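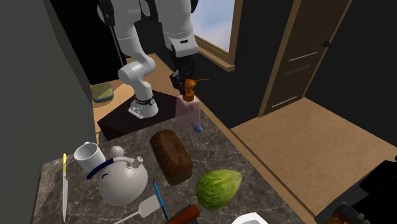

Pale pink bottle with an orange pump top, kitchen counter.

Filed under: Grants & Projects > Updates from the field

Print this page | E-mail this page

Stockdale Refill Larder – progress report no. 2
To: Kiri Goodwin, Lirever Fund
From: Mojtaba Arabzadeh
Sun 26 May

Kiri – sorry, shorter than last time, delivery tomorrow first thing and the van still isn't sorted. Headings follow your form, apart from the one about partnerships which I've folded in.

Where we are

Open four days a week as planned. Target for the first period was 3,000 refills, we're at 2,802. Short, but the gap is nearly all from the fortnight when the shutter was stuck and we traded out of the side door. Washing-up liquid is still the biggest seller by a long way. Then laundry liquid, then hand soap. Shampoo slow. Conditioner very slow, have stopped reordering it until what's there has gone.

Dry goods started at the beginning of May. Oats, rice, red lentils, pasta. Oats went in the first week and people were cross. Second order was doubled.

Stock and suppliers

Stilletti now supply all the liquids in returnable drums. They collect the empties when they drop off, which saves us a trip. One drum of hand soap came with a cracked lid, credited same week. Price of laundry liquid goes up next quarter, they have told us by how much and it's in the sheet, tab two. I'd like to hold our shelf price through the summer and take the hit out of the contingency line. Need a yes or no from you on that please.

Pumps on the big drums clog. The thick ones especially. We rinse them through on closing day but it eats most of a morning. Have ordered two spares.

Bottles

Donated bottles coming in faster than we can wash them. Back room full at one point, so we've stopped taking anything without a lid. Labels are the real pain – the glue on some of them won't shift even after a night's soak. Bring-your-own is running well, most regulars now turn up with the same bottle every time and know what it weighs.

Scales

The second set of scales arrived late. Old ones drifted when the shop was cold, so the Saturday queue was being weighed on one set only. Both checked and stickered now. Certificate scanned and in the folder.

Staffing and hours

12 people on the rota. Two can do the till and the order, which is too few. Training for three more booked. Late opening on Thursdays was tried and dropped after 30 customers in total over the whole run, didnt cover the lighting.

Bookings and website

Stock list is now on Goneo so people can look before they walk over. Takes me ten minutes each evening to update. Collection slots not switched on yet, the form kept sending the confirmation twice. Will try again once I've had a proper look.

Money

Spend is on profile except for shelving (over) and printing (under, we've hardly printed anything). Ask to move the printing underspend across to shelving. The full sheet is attached seperately, with receipts.

Problems

– Shutter. Mended, but landlord says it will need replacing.
– Floor by the drums gets slippery. Mats down, bigger drip trays ordered.
– No step-free way in through the side door. Fine while the shutter works.

Next period

Finish the training. Get the collection slots going. Price up vinegar and cooking oil, asked for constantly. School visit pencilled in, no date yet.

Anything missing, ring me after four, mornings hopeless.

Mojtaba

3 comments | 7 shares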